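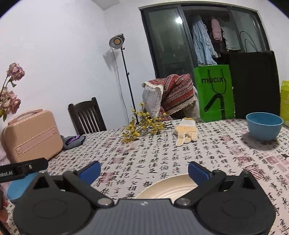 What does a Pralter trial participant do all day?

Picks things up and puts them down again, at a table, with a hand-held gripper, and then tells us what was annoying about it.

That is the job. If you are still reading, you may be the sort of person we want.

Prava makes the Pralter, a hand-held gripper kit for people who teach robots household chores by doing the chores themselves. You hold it, you squeeze, the fingers close, and the motion gets recorded so that a machine can later have a go. We sell it as a kit with a carrying case, a charger and a manual that our own staff have been seen reading upside down. Before the next version goes on sale, we want it used by people who did not design it and feel no loyalty toward it.

We are looking for paid participants for a trial at our Larkberg workroom, starting in May.

What you will do

Set tables, clear tables, move bowls and plates from one spot to another, pick up gloves and other soft things that would prefer to stay where they are. Each task is short and gets repeated. Then it gets repeated with the plate somewhere else. Liya Degefa, who runs the sessions, will tell you when to stop, and she has a generous idea of how long a morning is.

At the end of each session you fill out a form. The form has a box marked "Other comments." Please use it. The grip on the last version was changed entirely on the strength of one participant's remarks in that box, most of which we could not print on the website.

What we need from you

You are 18 or over and can stand or sit at a table for stretches of 40 minutes. Left-handers are very welcome – the February trial had 2 of them and they found more faults than everyone else put together. No technical background required. If you have one, try to leave it in the coat closet.

You should not have worked for Prava or for Barroso, who make our finger pads and are understandably fond of them.

What you get

$559 for the full set of sessions, paid within two weeks of your last one. Lunch is provided and is mostly sandwiches. There is no share of the company, and you do not get to keep the gripper. People ask.

What we record

The gripper's own camera films the table and whatever else is in view, which can include your hands and sleeves. Sound is off, so mutter freely. You will sign a consent form first, and Sumeya Woldegiorgis will go through it with you line by line if you like.

How to apply

Send a few lines to Unai Bravo at the Larkberg office by Thu 27 April, quoting reference 2076. Tell us which hand you write with, which weekdays you are free, and one household object you find irritating to pick up. No résumés, please. We will reply to everyone, including those who answer "cats."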